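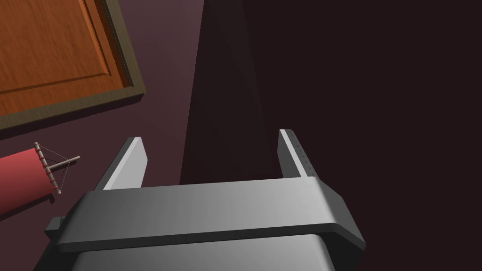
Learning to whistle at my age

2/17/23

I can't whistle. I could fake it until I was in fourth grade, when Octavio Fuentealba told the whole bus that I was just saying "whoo" with my lips pushed out. He was right. I went underground for decades.

Then in August I moved next door to a man who whistles while he takes out his trash. Full songs, with the key change. I would lie there at 5 in the morning hating him and also taking notes, and one day I asked him how he did it. He said, "You wet your lips and blow." I have had better instruction from shampoo bottles.

So I've been teaching myself. My rule is 20 minutes a day, in the car, windows up. The first week sounded like a slow leak in a bike tire. The second week sounded the same, but I got dizzy at a red light and had to be honked at. Somewhere in the third week a note came out. I have no idea which note. It was high and lonely and lasted as long as a sneeze, and I pulled into the parking lot of a mattress store and tried for it again until a salesman came out to see if I needed help.

What to do with your tongue

Everyone has a theory. My sister-in-law Dayana says the tip goes behind the bottom teeth. The library book says it floats. Feng-yi at work says she doesn't know where her tongue is when she whistles and now that I've made her think about it she can't do it anymore, so there are two of us.

For what it's worth, mine sits low and a little back, and if I smile even slightly the whole thing falls apart. This is a problem when you're pleased with yourself. I have learned to whistle with the face of somebody reading a parking ticket.

Lip balm helps for a minute and then hurts. Crackers are a disaster. Coffee is fine. Cold weather is bad, or I'm blaming the weather.

Where things stand

I have 4 notes. They are next to each other, which limits the songs. I can do most of "Hot Cross Buns" and the boring part of "Jingle Bells," and the dog leaves the room for both. She used to leave when I sang, too, so I'm not reading much into it.

The neighbor caught me at it last week by the recycling. He listened politely, then whistled back what I'd been trying to do, with a little curl on the end, and wheeled his bin up the driveway. I think it was meant to be friendly. I've been practicing the curl ever since and so far it's mostly spit.

Next is the two-finger kind, the one for taxis and ball games. We don't have taxis here. I'd still like to have it ready.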